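About Bemari

Bemari prepares example data for learning systems that control robot arms. The company was formed in May by the merger of two teams, Drenham and Gunn, and is directed by Siwan Mostyn.

Our work is carried out in simulation. An operator guides the arm through a short task at a table, and every movement is stored with a written instruction. Our current collection, Fudanach, holds 3475 examples, of which 2138 have passed review. Most concern small everyday items placed close together on a tabletop. 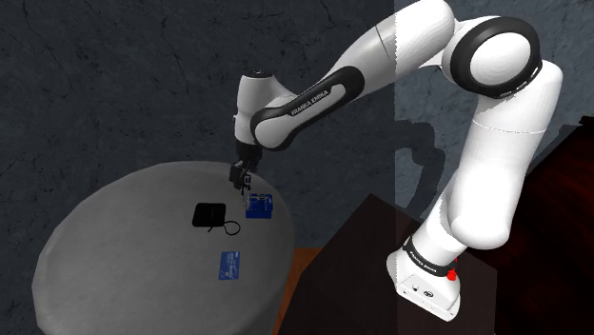

How We Review

Each example is examined by 3 reviewers under the supervision of Eilidh Innes, Head of Data Quality. Reviewers confirm that the instruction matches the movement and that the correct object was handled. Failed attempts are kept in a separate set and labeled as such.

Working With Us

Bemari employs 12 people and accepts requests from universities and manufacturers. Applications for access to Fudanach close on 26th June and should be addressed to the Data Quality office.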